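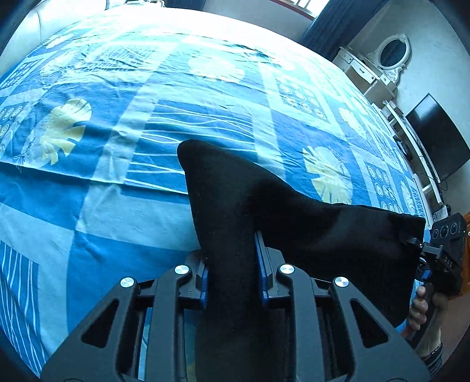

2 min read
Last updated: 3 Jul 2025

I've helped three relatives through green card paperwork now, and the forms were never the hard part. Finding the papers was! So my kitchen has one accordion file (a Mevholm, nothing fancy) and everything to do with immigration lives in there.

Passports go in the front pocket. Behind them I keep every notice that comes in the mail, newest first, with the receipt number copied onto a sticky note so I'm not squinting at it on the phone.

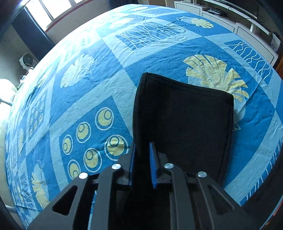 Birth certificates get a plastic sleeve each, and I put the translation in the same sleeve. My neighbor Ngân La kept hers in separate drawers and lost most of a February weekend to it.

Make 2 copies of anything before you mail it. Write the date you sent it on the back, in pencil. And if you move, change your address with them that same week, then stick the confirmation in the file too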